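Setting Up and Maintaining a Countertop Dish Rack
Household Skills Resource Pages, Clenwood Residential Services
Last reviewed 09/03/2019

Purpose

This page explains how to place, use and clean a wire dish rack with a drip tray. It applies to the shared kitchens at Bunley House and Robichaud House and to any apartment where a rack has been issued as part of the starter kit. Residents who have their own racks may follow the same steps.

Items Required

One wire dish rack with its drip tray
One non-scratch sponge, kept for dishes only
Dish soap
White vinegar
A soft brush or old toothbrush
Two clean dish towels

Choosing a Location

Place the rack on a level surface near the sink. Allow at least 2 inches between the back of the rack and the wall so that air can move behind the plates. Racks must not be placed on the stove, on top of the microwave or over an electrical outlet. If the counter is too small, a side table may be used, provided that the tray is emptied before anyone moves the rack.

Check that the tray sits flat. A tray that rocks will spill when it is partly full. Folded paper should not be used to level it. Report an uneven counter to the house office, which will supply rubber feet.

Loading the Rack

1. Rinse all soap from each item before it goes into the rack.
2. Begin with plates. Stand them on edge toward the back, facing the same direction, with a gap between each one.
3. Place bowls at an angle with the open side down.
4. Set cups and glasses upside down in front. Do not stack them.
5. Put knives in last, with the blades pointing down, or dry them by hand and return them to the drawer.
6. Cast iron and wooden spoons are to be dried with a towel at once and should not be left in the rack.

Heavy pots are a frequent cause of bent wires. Dry them on a folded towel beside the rack.

The Sponge

The sponge should be rinsed in hot water after every use, squeezed firmly and left where both sides can dry. It should not be left in the sink or under a stack of dishes. Replace it when it develops an odor or begins to come apart. Sponges that have been used on floors or bathroom fixtures may not be returned to the kitchen.

A rack with a tall rear frame, such as the black wire one with a white drip tray, needs clear space above it as well as behind it. Measure the height under the cabinets before choosing a spot.
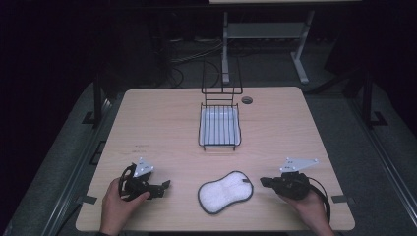

Omprakash Goel writes that in his kitchen the tray was always the part that got forgotten. We washed the rack itself every weekend and could not understand the smell, he says, until one of us lifted the bars and looked underneath. Since May we have emptied the tray each night before the lights go out, and I would ask that this be put nearer the top of the instructions.

The daily step has been given its own section in response to this comment.

Every Day

Remove any dry dishes and put them away. Pour the water from the tray into the sink, wipe the tray with a towel and put it back. In shared kitchens this is the duty of the person assigned to evening cleanup.

Every Week

1. Empty the rack completely and take it off the tray.
2. Wash the tray in warm, soapy water.
3. Scrub the wires with the soft brush, paying attention to the places where they cross.
4. If there is a white mineral film, mix equal parts vinegar and water, apply it to the film and wait 5 minutes. Rinse well.
5. Dry all parts with a clean towel.
6. Wipe the counter underneath before setting the rack back in place.

Steel wool and scouring powder must not be used. They damage the coating on coated wire, and rust will follow.

Rust and Replacement

Small rust spots at the ends of the wires should be reported on the kitchen checklist. A rack with flaking coating or a broken wire is to be taken out of use the same day. Replacement racks are kept in the Ornness supply room and may be signed out by any resident with a house card. There is no charge for the first replacement. A lost drip tray is billed to the house account.

Related pages: Cleaning the Sink and Drain; Storing Knives Safely; Shared Kitchen Cleanup Schedule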